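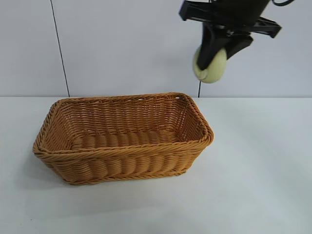 Budget the Bench Before the Arm

Opinion

By Marlina Lubis, Office of Equipment Planning, Trostholm Technical Institute

Each October, the departments of this institute submit their equipment requests for the following year. I have read these requests for 4 years, and the ones for robotics share a common fault. They give a full page to the arm and a single line to everything the arm will need once it is bolted down. My position is that the institute should stop approving requests written in this way, and that other institutions of our size should consider doing the same.

The purchase price of a robot arm is easy to defend. It comes from a vendor quotation, it can be compared with other quotations, and it is depreciated on a known schedule. The remaining costs are harder to pin down. Finger pads wear. Cables have to be routed and later replaced. A table must be level, clean and of a suitable height, and the wall behind it must be plain enough that the cameras have an easy time of it. Staff hours are needed to reset the work between runs. None of these items is large, and for that reason they are left to the departmental supplies account, which was never meant to carry them.

The cost of small things

Last year the supplies account for the manipulation laboratory was overdrawn by $2,715. Kaede Minami, who manages the laboratory, supplied an itemized list at my request. I found nothing extravagant in it. The largest entries were replacement finger pads, cable sleeves and a second calibration visit from Flatley, our service contractor. The test objects themselves, among them a woven basket and a soft ball, cost less than $85 together.

I mention the objects because they drew the most comment when the list was circulated. Several colleagues asked why an institute of engineering was buying baskets. The question deserves a serious reply. A basket with a braided rim and a close, ribbed weave is a demanding thing for a machine to handle, and a ball must be held firmly enough to be carried without being crushed. Household goods of this kind are the cheapest test equipment we own. A budget that treats them as an embarrassment will tend to replace them with machined blocks, which cost more and teach us less.

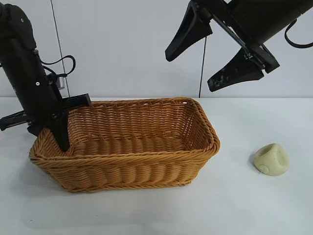
One arm or two

The second recurring question is whether a station should have one arm or two. The original proposal from Vilja Kinnunen's group asked for a single arm from Nondent, with a second to be added when funds allowed. The planning office recommended buying both at once, and I continue to believe that the advice was sound. A second arm added later requires a new mounting plan, a new safety review and often a new table. It also arrives with a different software release. The savings from waiting are real in the first year and have usually disappeared by the third.

There is a fair argument on the other side. Alun Eynon of our finance division has pointed out that two arms on one table can serve only one project at a time, while two arms on two tables can serve two. For teaching laboratories I accept his point entirely. For research on tasks that call for one hand to steady and another to place, I do not. The request should state which kind of work is intended, and the review should hold it to that statement.

What a request should contain

I propose that any request for robotic equipment include a plan for the full station over its service life. The plan should list the arms, the grippers, the cameras at the table and at the wrist, the furniture, the spare parts and the test objects. It should estimate staff time in hours per week. It should name the person who will order replacements, and the account from which they will be paid. Wakana Iwasaki has drafted a two-page form for this purpose, based on one used by our partners at Shevchuk, and her group has already completed it for the coming cycle.

I would also ask for a modest reserve to be held centrally. An amount of $1,000 per station would have covered a good share of last year's shortfall and would spare laboratory managers the task of asking for money in the middle of a term. Unspent reserves should carry over. If they are reclaimed each spring, managers will spend them each winter, and we will have gained very little.

Wrist cameras deserve a separate line of their own. They are often entered as accessories to the gripper and are therefore not budgeted for replacement, although they travel wherever the gripper travels and work very close to whatever is being handled. 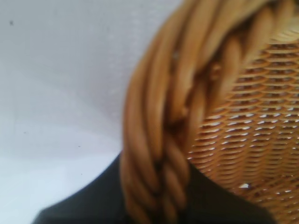

The basket's twisted rim and a dark gripper finger, from the wrist camera.

The form will come before the planning office ahead of the next round of requests. Departments that wish to comment should do so in writing, and should attach their own supplies records where they can.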